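Arkel
Shop Reviews Tutorials Patterns About
Reviews > Hand Sewing > Punch Needle Kits
Search the blog Search

Hjaltested Wildflower Punch Needle Kit: my very biased review

I have wanted to try punch needle forever, and when Mohcine Younis brought this kit to our Sunday stitch group I went home and ordered my own that same night (no willpower whatsoever!). It's a poppy and cornflower design by Said Filali, printed right on the cloth, and you get the needle, a hoop, two threaders and enough yarn for the whole thing.

First, the colors. Oh my goodness. There's a dusty coral in there that I'd wear head to toe, and the blues go from almost gray to a really loud cobalt. I ran short on the mossy green with one leaf to go, so I filled in with some Brekton wool from my stash and I can't find the spot anymore.

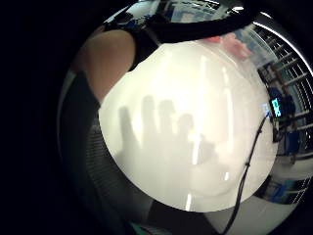 The needle is where I got picky. The handle is nice and chunky, and my wrist was fine after a whole evening of punching, but the loop length slips if you don't tighten the little collar every so often. My first 100 loops or so were all over the place! I pulled them out, tightened everything up and started again from the stem, and it went much better.

My other gripe is the hoop. It just doesn't grip well enough, and punch needle really needs that cloth tight as a drum. I swapped it for my old Trornwood hoop and the difference was huge. If you already own a good one, use it from the start.

The instructions are short but clear, with a drawing for each step, although I'd have loved more on finishing the back. I folded the edges under and whipstitched on a piece of felt, and now it's a pillow front that the cat has claimed.

Would I buy it again? Yes, and I've already got my eye on the fall one coming in November. Four out of 5 from me, and it'd be the full score with a better hoop.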